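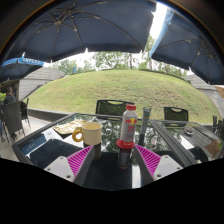

A glass-topped table outdoors, facing the grass mound, with a drink bottle, a mug and a wrapper on it.

Fairweather opens outdoor tables for year-round use

2023-11-27 — Fairweather, which runs the grounds and shared outdoor areas at the Plokent office park, today said its outdoor tables will stay out through the winter for the first time. The glass-topped tables by the grass mound will be open to everyone who works at the park, with no booking needed.

In past years the tables were taken in when the weather turned and brought back in spring. Fairweather changed the plan after a survey of people working at Plokent in July. The survey drew 1,105 replies, and around 600 of those people said they would eat or drink outside in the colder months if they had somewhere to put things down.

"Most people are not asking for a full lunch area," Fairweather said in a statement. "They want to take a mug or a bottle out for a few minutes, look at some grass and go back in. The tables already do that job."

The seating area covers 1,760 square feet and is a short walk from the main doors. The tables have dark frames and glass tops, which can be wiped down quickly after rain. Cleaning rounds will go from two a day to 4 a day from the start of the winter season. Each round covers the table tops, the chairs and the paving under them.

Fairweather is asking people to help between rounds by clearing their own places. Small items are the main problem. Snack tubes, foil and candy wrappers weigh very little, and once the wind picks them up they end up on the mound and in the trees behind it.

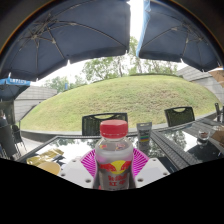 Plastic bottles with screw caps should go in the recycling bins with the cap left on. Foil and mixed wrappers go in the general waste. Mugs from the office kitchens may be taken outside, but they need to go back to the same kitchen by the end of the day. Glass bottles are not allowed in the seating area.

Two of the park's larger tenants, Rotex and Mitel, have agreed to put extra bins inside their own entrances so that people coming back from a break do not have to carry trash upstairs. Other tenants can ask for a bin through the grounds desk at no charge.

The tables will be closed on days with ice or high wind — a notice will be posted at the main doors by 8 a.m. when that happens. There is no change to the smoking rules, and the mound itself stays open for walking and sitting as before.

Fairweather will review the winter opening in spring and share the results with all tenants.

About Fairweather
Fairweather looks after grounds, seating and outdoor cleaning for office parks and shared workplaces.

Press contact: Fairweather grounds desk, Plokent office park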